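Section 4. Planning and Budgeting for a Two-Arm Table Station

Read this section before submitting a purchase request. The Fetevgate planning office reviews requests every Monday. Requests without a completed Form 113 are returned to the sender.

4.1 Fixing the scope

1. Write down the items the station will handle and how they will be held. Cloth calls for more spare finger pads than rigid parts do.
2. Decide whether both arms will share one tabletop. Shared tables cost less but need a wider clear zone.
3. Measure the floor area, including the space for the computer and its cables.
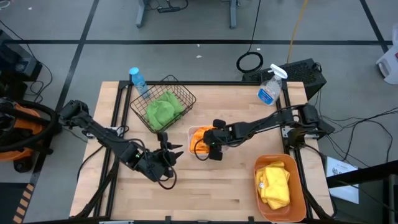

Figure 4-1. Two-arm station with cloth items in a basket, a bin and a clear container.

Note: The tabletop and the supporting frame are separate budget lines. Bins, baskets and other containers are charged to consumables.

4.2 Preparing the estimate

4. Request written quotations from at least three suppliers. Bomar and Camacho hold current framework terms for arms and frames. Sinatix supplies grippers and wrist cameras only.
5. Enter each arm, gripper and wrist camera on its own line. Bundled prices are not accepted – they cannot be compared across suppliers.
6. Add one spare gripper for each station.

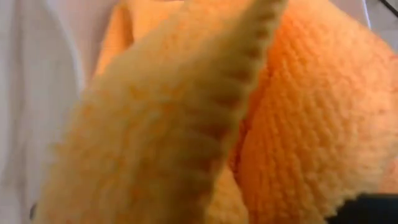
7. List the fabrics to be used in trials, with fiber, color and type of knit or weave. Looped and plush knits shed lint, so allow for extra cleaning of the fingers and camera covers in the yearly service line.
8. Allow nine weeks for delivery and enter the expected date of first use. Orders placed after February are charged to the following budget year.

Caution: Do not order arms until the facilities office has confirmed the power supply in writing. Restocking fees are paid by the requesting department.

Caution: Cable covers and floor marking are not included in supplier quotations. Enter them under site preparation.

4.3 Approval

9. Send the form, the quotations and a floor sketch to Ruth Zapata, Equipment Planning. Changes made after approval require a new form – this includes a change of gripper model.

Keep one copy of the approved form with the station records. Installation is covered in Section 5.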